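ok so the well pump saga. thread bc people keep asking

old jet pump at the Gurkbridge place finally quit in August. 4 days hauling water in jugs. never again

went solar. Torkent submersible, panels on the shed roof, 3,000 gallon tank up the hill. the idea is you pump all day slow and let gravity do the rest at night

first mistake: sized it for the house and forgot the garden. the garden drinks more than we do. by a lot

second mistake: bought the cheap controller. no dry run cutoff. if the well draws down the pump just keeps spinning and cooks itself. please dont do this

swapped to a Rarnix controller, 909 bucks, hurt to type that. but it has a float switch input AND a well probe input, and it restarts by itself in the morning

wiring notes. go up a size on the drop cable. voltage drop over a long run is real and the chart in the manual is optimistic imo. heat shrink splice, not tape. safety rope seperate from the cable

torque arrestor: the guy at the Benavides counter says skip it with a soft start motor. the pump manual says the same. I put one in anyway, then took it out bc it snagged on a pipe joint. ok fine

numbers for the ones who asked. cloudy Thursday gave me 1,000 gallons. full sun I havent measured properly, tank hits the float before I get home

cleaning the panels helps more than I expected, there was pollen all over them. garden hose + soft brush, early, before the glass gets hot

still undecided on a backup. small generator into the controller's AC side maybe? it takes both. anyone running theirs that way, tell me what size, the spec sheet is useless on this

also check your check valve. mine was in upside down. for a week. I have no further comment

will post the pipe fittings list tmrw if I can find the reciept

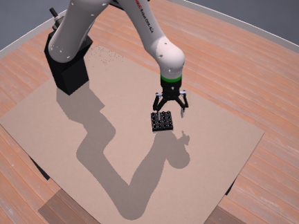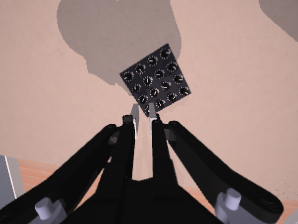
renders, both with the gripper and the black block/plate on the tabletop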